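# Spill Response Project: Notes from the Spring Term

The Vikbridge Student Robotics Program entered its wiping project in March, and several families and former members have asked for an account of the work.
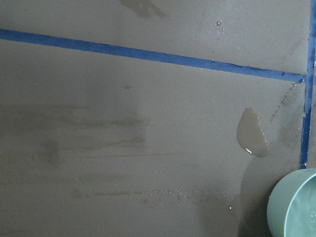
*Blue tape, a puddle and wipe marks on the test surface, with the green container at the corner.*

I have served as faculty adviser to the program for a number of years, and I keep this page in a personal capacity. The views below are mine. The technical results belong to the students, who have agreed to my reporting them.

The assignment was set by the regional competition under the title "Household Liquids." Each team must present an arm that can find a small spill on a flat surface, wipe it up within a marked area and return to its starting position. Points are awarded for the share of the marked area left dry, and points are deducted whenever the cloth crosses the tape. A further deduction applies if any container on the surface is moved or tipped. The rules do not say what the container must hold, and our students chose to practice with a filled one, on the grounds that a full cup is less forgiving of a careless elbow joint.

The team named its entry Nishad. I am told that the name was chosen by vote after a long meeting, and I did not attend that meeting.

## The work surface

The practice area is a flat, matte surface in a gray-brown color. The boundary is marked with blue masking tape. The students considered painting the lines but decided that they would need to move them too often, and they were correct. The layout changed repeatedly over the term as the group learned which approach angles the arm could manage.

The color of the surface proved to be a serious matter. Clear water on a dull brown background shows very little contrast, and the first version of the detection program relied almost entirely on color. It reported a clean table on many occasions when any person in the room could see otherwise. The second version looks for highlights, the small bright points where light reflects from a raised edge of liquid. This works well on a puddle of reasonable size. It works less well on fine droplets, which produce a great many bright points and cause the program to plan a separate stroke for each one. During one evening session the arm spent the whole of its allotted time on a patch that a person would have cleared in a single pass.

Streaks are the other difficulty. A thin film left by the cloth has almost no highlight at all, and the judges will count it as wet. The students now ask for a second look from a lower angle before the arm reports that it has finished.

## Collecting the trials

The team recorded 1177 wiping trials during the term, and 296 of these were set aside for testing and were not used to train the program. I mention the second figure because the discipline behind it was hard won. It is tempting, when a method is performing poorly, to add the test trials to the training set and watch the numbers improve. Els Van der Linden, who leads the software group, drew up the log sheet and kept it strictly. Every trial has a line stating the amount of liquid, the position of the tape, the cloth in use and the name of the student who set up the surface.

The cloths deserve a short note. The team began with an ordinary kitchen sponge cloth and later changed to the folded Dandska pad, which holds its shape better in the gripper. The pad is thinner at the corners, and on sideways passes it tends to leave a line at the lower edge of each stroke. Overlapping the strokes by a third of the pad's width reduced this considerably. It also made each run slower, and the students have not yet agreed on whether the exchange is worthwhile under competition scoring.

Drormont supplied the replacement wrist joint after the original began to slip under load. The new part is heavier, and all of the force settings had to be measured again. This occupied most of two weeks and was done without complaint — or at least without complaint in my hearing.

## Where matters stand

The arm's best practice score is 197 points, reached with one medium puddle well inside the tape. With liquid close to the boundary the scores are considerably lower. The program slows as it nears the tape, which is sensible, but it also lifts the pad slightly, and the last strip beside the line is often left damp. Two students are working on a separate edge stroke that runs parallel to the tape and keeps constant pressure. Early trials are mixed.

The group has also begun to write its technical report, which may not exceed 4000 words. The present draft is well over that limit. I have suggested that the section on the history of masking tape be shortened.

Members who will be absent for the next build session should inform their group leader beforehand so that the log sheet can be reassigned. Former members who wish to observe a practice run are welcome to write to me through the contact page. Sessions begin at 4:30 p.m., and visitors are asked to stay behind the floor line while the arm is powered.

The next entry will report on the edge stroke, and will include the revised force settings for those schools that have requested them.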